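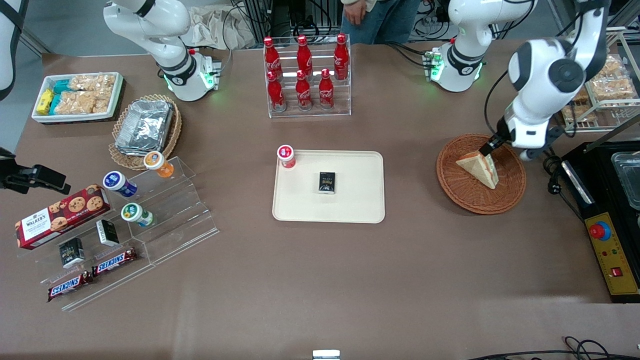

Drodby software sync, minutes
November, start 14:00
Chair: Daranee Noiphan
Minutes: Géza Farkas
Present: control, perception, planning and tooling leads; one remote from the Sangkhawat office

1. Minutes of the previous meeting
Accepted with one correction. Item 4 should read "wrist torque limit", not "wrist speed limit".

2. Grasp controller
The force ramp on the two-finger gripper was rewritten after the sandwich tests. The old ramp closed to a position target and then checked force. The new one stops on force and reports the position it reached. Soft items now get their own profile, selected by item class in the task file.
D. Noiphan asked whether the snack bars need a profile as well. Control's view is that the rigid profile covers them. Left as is.
The hold phase above the basket still has a small oscillation at the wrist when the arm arrives at full speed. Cause not agreed. Control suspects the payload estimate, planning suspects the blend radius on the last waypoint. Both to be logged on the same run before anyone changes a gain.

3. Perception
Validation set for the tabletop layout is now 548 images. Failures were sorted by hand:
- Clear acrylic stands: depth drops out on the tiers and the segmenter merges the stand with whatever is on it.
- Foil lids in the oval basket: specular returns, plane fit tilts.
- Clear cracker bags in the white tray: instances merged. Accepted for now, any bag is a valid pick.
Of the failures, 41 involve acrylic. G. Farkas proposed loading the stands as known geometry from the layout file and masking them before segmentation. Agreed as a short-term measure. The remote attendee noted that this breaks if a stand is moved by hand after calibration. A pose check at task start will be added.
Black boxes with gold or white print are confused with each other. More close views needed, no model change.

4. Planning
The two arms still share one planner instance with a static split of the table. Requests that cross the split are serialized. Median planning time is 61 ms inside the split and over 47 percent of total cycle time is spent waiting on the lock when both arms have work in the middle tray.
Two options discussed: a moving split, or time-parameterized reservation of the shared volume. Reservation preferred. Géza will prototype it against recorded tasks in Stustico before it goes on hardware.
The Coca-Cola rack is modeled as one box, so lower-tier bottles are reported unreachable. Replace with two boxes, one per tier.

5. Emergency stop handling
After a stop is released, the task executor resumes with stale object poses. The executor must discard the scene and request a fresh one. This blocks the release. Recovery must also leave the gripper state alone until the operator confirms it.

6. Tooling
Ondance log viewer now aligns both arms on one clock. Joint names are still inconsistent between left and right configs. Rename in the configs, keep aliases for old logs.
Request to store the task file hash in each log header: accepted.

Actions
D. Noiphan: executor fix, item 5
G. Farkas: reservation prototype; rack model
Control: combined logging run for wrist oscillation
Perception: stand masking and pose check
Tooling: joint names, hash in header

Closed 15:10. Next meeting in the same slot, agenda items to Géza by noon the day before.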